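About Nustitura

We are a small school of home care and housekeeping in Hustthorpe.

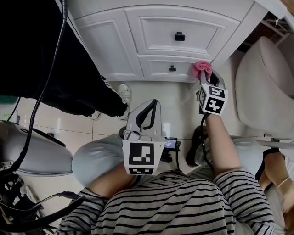

One former student wrote to us that before the course she was cleaning every day and was always tired, and after it she was cleaning the same rooms and still had strength to cook dinner. We were very glad to read this letter. It explains our work better than we can do it.

The school opened in January with 9 students and one rented room over the Altıntaş bakery. Today 389 people have finished our basic course. Many of them work in hotels and in private homes, and some came only to learn for their own family.

The basic course takes 200 hours. Half of the time is practice. Students learn how to plan a working day, how to read the label on a cleaning product, how to care for different fabrics and how to speak with a client when something is not clear. We also teach how to bend and lift without hurting the back, and to this subject we give more time than most schools do.

We have 2 groups, morning and evening. The evening group is slower and is good for people who are still learning English. Our teachers also came from other countries, and they remember well how it is to study in a new language. You may ask the same question many times.

Work clothes and books are included in the price. For the laundry lessons we go to Asimen, a laundry on the next street, where students can practice on the big machines.

If you want to visit a lesson before you decide, please write to the office or come in the morning. The door is on the side of the building, next to the bakery window.

Page updated May 2026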